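Hi! You've found the repo for our student sorting project, which we named Mota after losing a long argument about names. I'm Natália Frade and I look after the data side, so if something in here is labeled badly, it's probably my fault. Nuno Barreto wrote the arm code and Hermenegildo Medrano did the grasp planner.

## What we're trying to do

Pick mixed stuff out of a tote, one piece at a time, and put it where it belongs. Bottles go one way, wrapped snacks another. Godelieve Kuipers, our advisor, wanted us to start with wooden blocks and we begged her not to make us (blocks are so dull!). She gave in – with the condition that we log every single attempt, even the embarrassing ones.

## What's in the data

- 146 pick attempts, one folder each
- `joints.csv` – arm positions with timestamps
- `grip.csv` – finger opening and the commanded force
- `notes.txt` – whatever the person at the keyboard felt like typing, sometimes in Portuguese

Attempts are split over 5 sessions. Session 3 has a clock problem, so add 17 ms to the gripper timestamps before you line them up with the joints. I keep meaning to fix it in the files.

## Running it

1. Clone the repo and run `make setup`. It takes a while, go get a coffee.
2. Start the arm driver, then the planner. The other way around hangs and you'll have to kill both.
3. Load a session with `python replay.py --session 1` and watch it in the viewer before you send anything to real hardware!
4. For a live pick, put the tote at the left end of the table and type `pick`. The fingers go down into the tote open, and crumpled bottles are much harder than they look, so start with a slow approach speed.

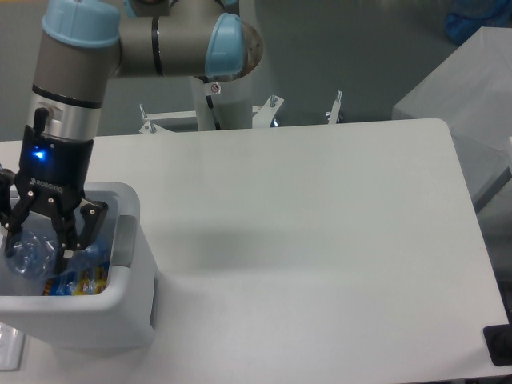
5. Type `home` when you're done. Please do this even if you're only leaving for a minute.

## Known problems

- Clear plastic confuses the planner. Hermenegildo has a branch called `flitine` that does better on bottles and worse on everything else.
- Shiny wrappers sometimes get picked in pairs. We log that as a miss.
- `replay.py` crashes on empty notes files.

## License and contact

Code is MIT, data is CC BY 4.0. Open an issue if you get stuck – I read them all, usually late at night.

Last updated February 2019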